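May 9, 2025
Hot glue pull tests, Dinberg vs. Hetora sticks

Third round. Dinberg let go at 50 N again, with the same sad little pop. Hetora held to 200 N and then took the cardboard with it, so I still don't know what the glue can do.

Glue gun temperature drifts whenever the door opens. Everyone opens the door.

Threw out the February numbers. I had written them on a paper towel, and the paper towel had a prior engagement with some coffee.

Surface: plain, flat, matte, brown.

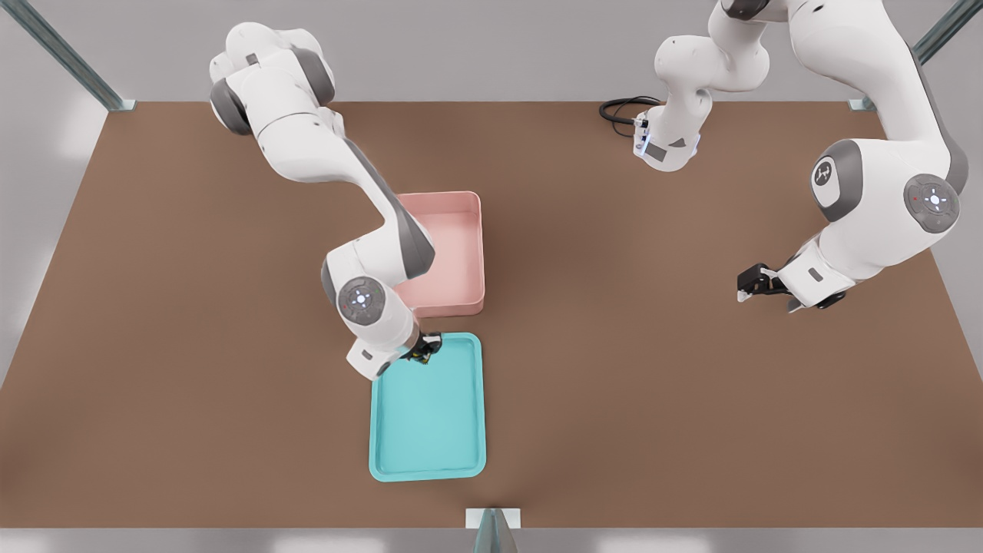
To do
Order thicker board from Thaler. Find the good clamp.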